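About Brisel

Hi, I'm Angelica Dagdag, and I run Brisel with my old bunkmate from logistics school, Jerome Tan. We're a small newsletter and website covering military bases, defense budgets and the everyday business of armed forces, written for people who don't carry a glossary around with them.

I spent nine years as an Army supply clerk before I ever wrote a headline. Jerome stayed in longer and came out with a bad knee and a huge collection of field manuals (he still quotes them at me during lunch). We started Brisel in March with a mailing list of 91 people, most of them folks we'd served with, plus my aunt.
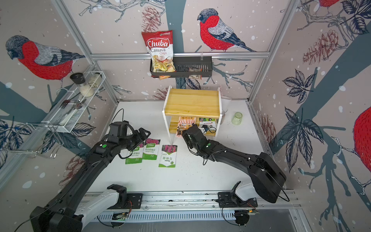

The list is at 3169 readers now, which still makes me grin! We send one long piece a week and a short roundup of base closures, troop moves and contract news. Our most-read story so far was the one on housing repairs at Gurnholm, where families had been waiting up to 113 days for a plumber. I still get mail about it.

We don't take money from defense contractors. Subscriptions pay the bills, and Castillo, the print shop downstairs, gives us a break on rent. If we get something wrong, write and tell us and we'll fix it at the top of the story.

Got a tip, or a question about pay, postings or paperwork? Use the contact form. Jerome reads everything first, usually before six in the morning.

Page last updated 2023-12-01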